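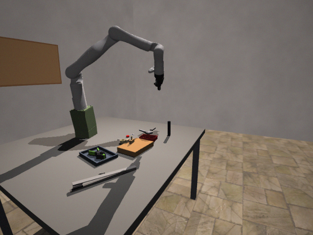 Ticket: Clidia gripper vs. Garba gripper, sim comparison
Opened by: Pendo Mwakyusa, Brastitthorpe lab
Status: open

Wed 24 October
Clidia loaded in Merevon on the first try – so nice! Controller at 400 Hz, no jitter in the wrist.

Garba next. Same arm, same tabletop, but the fingers stop 2 mm short of closed. Raised the force limit to 700, no change.

Update: found it! The Garba file had the old joint limit in it. Fixed that and it closes all the way. Reran the small red ball 49 times with no drops – love this gripper. Clidia rerun still to do.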